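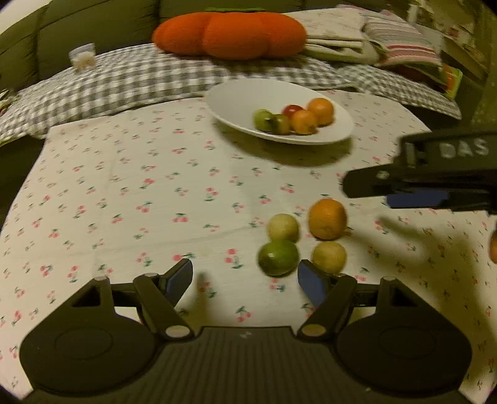 Fruit on the table, with the green one at front left.

Section 2. Hanging the new sash

You've got the old sash out, so now comes the fun part! The Larkosar balance kit makes a tired window glide again, and most people have the first one hung before lunch.

1. Measure the opening width at the top, middle and bottom. Write down the smallest number.
2. Clip one balance into each side channel, hook facing the room.
3. Pull each hook down 300 mm and lock it with the red pin.
4. Tilt the sash in, left side first, and rest it on both hooks.
5. Hold the sash steady with one hand and take out the pins.
6. Slide it up and down a few times. Lovely, isn't it?

CAUTION: A loaded balance snaps back hard. Keep your fingers out of the channel until both pins are out.

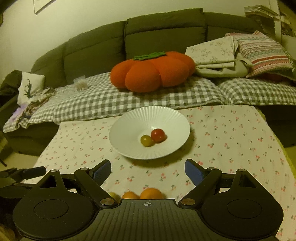
Citrus and other round fruit on the cherry-print tablecloth.

Note: Sashes wider than 400 mm need the heavy spring set (bag 2). If yours drifts down on its own, add one turn at each side with the Draka key and try again.

7. Press in the draft strip, starting at a corner, and trim the end flush. Painting comes in Section 3.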